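Girthorpe Neighbors – Monday, February 18, 2019

The smart meter question, again

By Yanling Lei

Letau Energy has now written to every household in Girthorpe twice, and the second letter is friendlier than the first, so I assume the sign-ups are not going well. The offer is a free smart meter, a phone app that shows your power use hour by hour, and a new rate that charges less at night and more between late afternoon and bedtime. The letter says the typical home will save. It doesn't say what a typical home is.

I called to ask. The man I spoke to was polite and read me the letter.

What I wanted was the study behind it, and to be fair they did send that. It covers 734 homes over 7 months, ending in June. Anyone who has paid a January heating bill on this side of the river will want to know which months got left out. Nearly all the homes were in Odutden, where the houses are newer and a lot of people heat with gas. We mostly heat with electric baseboards, and you can't run those at two in the morning and bank the warmth for supper.

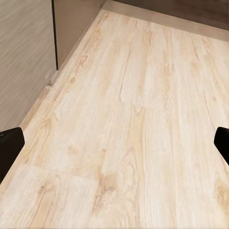 Then there is the matter of who was in the study. People put their own names forward. If you are the kind of person who volunteers to have your power use tracked, you are probably the kind who already turns the lights off. Give that person an app and of course the bill drops a little. I'd like to see what happens with a family of five and a dryer that never stops.

The letter says we can "shift our habits." Fine, some of us can. I can run the dishwasher after ten if I remember to. My neighbor on Unnithan Street works nights and sleeps days, and she might do well out of this. But dinner is at dinner time, kids get baths before bed, and the high rate sits right on top of both.
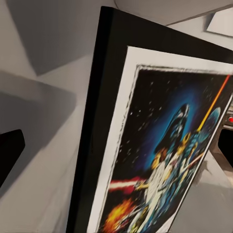 I also asked what it costs to change your mind. Leaving the new rate is free in the first year, according to the letter. The small print on the back says you may only switch once, and that the old rate "may not remain available to returning customers." I read that line three times and I still don't know if it means I could go back. Neither did the man on the phone.

The meters themselves don't bother me. I know some people worry about them, and I haven't seen anything that convinces me they should. A meter that reads itself is a good idea – it might even end the estimated bills we get every winter. What bothers me is that the meter and the rate come stapled together, and when I asked for one without the other I was told that option was "not part of the current program."
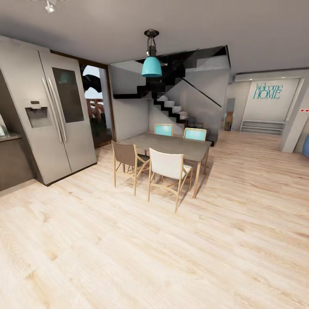

Anitha Sastry thinks I am being too hard on them. She signed up in the fall, and she wrote to say that her last bill was lower than the one from the winter before, that the app is easy to read, and that she found out her old basement freezer was eating far more power than she'd guessed. She unplugged it. She'd like it noted that she also has electric heat.

So noted. I did write back to ask how much of the saving was the new rate and how much was the freezer, and she says she can't tell. Neither can I, and I doubt Letau could.

If you have a bill from before and a bill from after, with the same people in the house and the same appliances plugged in, please drop copies in the newsletter box with your name blacked out. I'll print what comes in, whichever way it points. The sign-up form can sit on the counter until then.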